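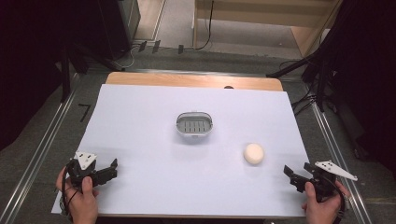 Podix Martial Arts Forum > Beginners > Training at home

Yolanda Greenberg
Tue 25 March
I started stick fighting classes in July and my grip is terrible. My instructor says I squeeze too hard on the strikes and then have nothing left for the disarms, and by the second round the stick is sliding all over my palm! I've been squeezing a ball at my desk (smooth, round, cream-colored, looks like a bread bun next to that little white basket) but I can't tell if it helps with stick work or just makes my forearms sore. Does anybody have a routine that carried over to class? I've got maybe one evening free between sessions and a rattan stick from Ondberg that's a bit long for my living room.

Mortimer Zamora
Ball squeezing is fine but it only trains closing your hand, and you already do that too much. Try slow figure eights with the last three fingers doing the holding, thumb and pointer relaxed. 5 minutes each side, then stop. I also put a rubber band around my fingertips and open against it while I watch TV. My elbows quit complaining after I added that one. 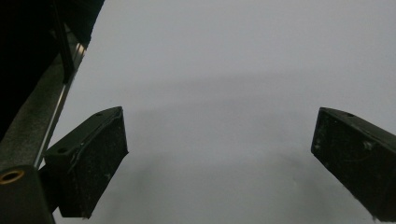
Both fingers wide open, nothing between them.

sornness_dad
get a thicker stick

Ngcobo
I'd check the length first, a long stick feels heavier at the tip and you end up clamping down to control it. Ask if you can borrow a shorter one for a class or two before you buy anything.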